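Notebook, February 14, 2018

Desk day! I've been putting this off since the Pumphrey samples came in, and by this morning there was paper on every flat surface in the workshop, so I gave in and did the lot. Really glad I did.

Papers first. Anything for Dresis went into the grey box file, anything for Brustora into the blue one, and the rest got read properly - some of it for the first time, I'm sorry to say. I found the missing page of the Vullel quote folded inside a catalogue. The price is 700 for the short run and 900 with the second colour, so we can finally answer them. I'd go for the second colour, it looks lovely on the heavier stock.

Then the shelf above the radiator, which now holds 16 box files in one row with a bit of room to spare. Labels face outwards, black pen only, the green one fades to nothing by May.

The table is the bit I enjoy most. Books and printed matter go in one stack, biggest at the bottom, and business cards stay on top of the black folder until they've been copied into the address list. Please don't tuck them inside it, I lost 3 that way last year. Mugs are welcome as long as they have a saucer or a coaster under them (the red coaster is a great thing, thick enough to save the wood). Plastic bottles get squashed and go out with the recycling, cap on.
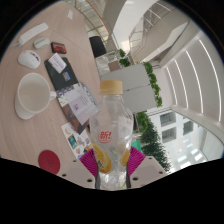
Still to do tomorrow: the drawer with all the tape in it, and a decent tray for brochures. I have my eye on a shallow one from the back store, and if it fits beside the stack I'll be very happy indeed.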